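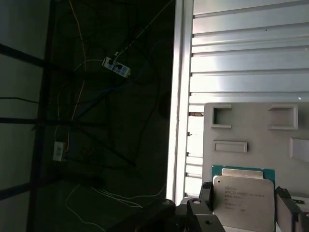
Thandeka Potgieter wrote in to say that a power strip is a power strip, and that anyone who spends more than 6 dollars on one deserves whatever they get. I used to agree. Then I inherited a cabinet.

The Trukport cable kit (353 rand from Le Roux, delivery extra) promises to "restore order to any enclosure." It is a bag of hook-and-loop ties, a roll of labels and a leaflet with more confidence than grammar. The ties are good. They grip, they let go when asked, and they come in two lengths, both slightly wrong for a fat bundle of black power leads. Join two end to end and you'll manage.

The labels are another matter. They're fine on the yellow and blue cables, where you hardly need them, and they slide down the thin white ones until every tag is sitting on the floor of the cabinet, telling you nothing. I switched to masking tape by August.

Nothing in the bag fixes a power strip hanging at a slant -- for that you want two screws and a free evening. Buy the ties if Le Roux will sell them loose. Mine wouldn't, so I have a lot of labels.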